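Folding club, week after week: what we learned with the gripper

Wednesday, August 8, 2018

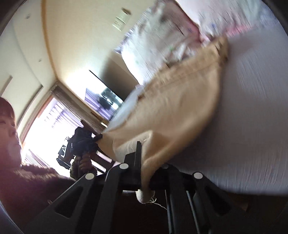
I promised in January that I will write more often about our robotics club in Rurkdale, and then I wrote nothing for half a year. So this post is long. Please make some tea.

For those who are new on my blog: I came to this club as a student, I am not an engineer, and before this I worked in a bakery. The club has a project which we call Wavus. The goal of Wavus is that a robot arm can do simple work with bedding and cloths: pick up a cloth from the bed, fold it, put it on a pile. It sounds like a very small goal. I thought so too, and I told this to Begoña Cordero in my first week, and she laughed quite a long time. She is our coordinator and she has patience for beginners, but for this she laughed.

The difficulty is that a cloth has no shape of its own. If you pick up a mug, the mug stays a mug. If you pick up a cloth by the corner, you get something that hangs, swings and turns around, and the other corners go to places you did not choose. Begoña explained to us on the whiteboard that for a solid object you need only its position and its direction, but for a cloth you would need the position of every little part. After that evening I looked at my own laundry with more respect.

So we teach the arm by showing. One person holds the gripper in the hand and does the task in the same way the robot should do it. Every demonstration is recorded, and later the program learns from all of them together. By the end of July we had 3,417 demonstrations, from everybody in the club. I know this number because Leandro Figueroa writes it on the whiteboard at the end of every session, in green marker, and he does not allow anyone to erase it.

From these, 1,378 were thrown away. I was a bit sad when I heard it, as many of them were mine. The most common mistake is to go too fast. When you fold at home you make a quick movement with the wrist, you shake the cloth and it opens in the air. It is a good trick for a person. In the recording you get only a blur, and the program cannot find the edge of the fabric any more. Begoña says "fold like you are under water". I say this to myself now, in my head, in my own language, and it helps.

The second mistake is the grip. If you close the fingers in the middle of the cloth, you take a big bunch of fabric and it is impossible to make a flat fold after. You must go for the corner, and you must go low, almost touching the sheet. But if you go too low you take also the sheet, and then everything on the bed is coming with you. I have done this many times. One time the pillow went on the floor and Leandro wrote "pillow: 1" beside the green number.

We had a long discussion about tags. Some members wanted to cut off all tags and loose threads from the cloths, so the training would be cleaner. Leandro was against. His opinion was that a real house is full of tags, and if the robot sees one for the first time in somebody's bedroom it can think it is a corner. I agreed with him, and in the end we kept them. I must admit that the tags are annoying, they turn around and catch on everything.

Something about the light, because a reader asked me in the comments under my older post. Yes, it matters, and we don't control it very well. A bright window makes half of the picture white. In the beginning we wanted to close the blinds each time, but then all the recordings were looking the same, and when we tested on a sunny morning the arm stopped above the bed and did not move. Now we take whatever weather comes. In winter it was dark at half past four and we used only the lamps, so we have a good variety of colours in the data, from orange to almost blue.

The first real test was in May. The program was called Pirzada, after the street where Leandro lives (we have a rule that every version gets a street name). Pirzada could pick up the cloth in most of the tries, but it folded it in a triangle, always a triangle, even if nobody had showed it one. We were looking through the recordings for two evenings. Finally Begoña noticed that many of us let go of the second corner a little bit too early, and it slides down to the side. Each of us did it only a little. The robot had learned our lazy habit from all of us together. I found this quite embarrassing and also very interesting.

After this we made new rules for the demonstrations, and I copy them here for the people from the other club who wrote to me:

Wait one breath before closing the fingers.
Lift to the height of your elbow and not more.
Put the corner down completely, then open.
Do not fix the cloth with your free hand. Put the free hand in your pocket if you have to.
If you made a mistake, finish the movement anyway and say "bad" aloud.

The last one is the hardest for me. I always want to stop and apologize.

The next version is Tilletti, and we will train it when we have 400 more recordings made with the new rules. I think we will be there before the end of the month, if enough people come in the holidays. We also need more cloths in different fabrics. The fluffy ones are easy to grip but they don't keep a fold, and the thin ones fold well but they stick to the sheet. If you live near Rurkdale and you have old blankets or towels, please bring them, washed. The colour is not important, but we have already too many in beige.

I wanted to write also about the wrist pain, which I had in spring, and about the foam handle that Leandro made for the gripper from an old bicycle grip. The post is already too long, so this will be for the next time. My wrist is fine now, thank you to my aunt for asking in the comments.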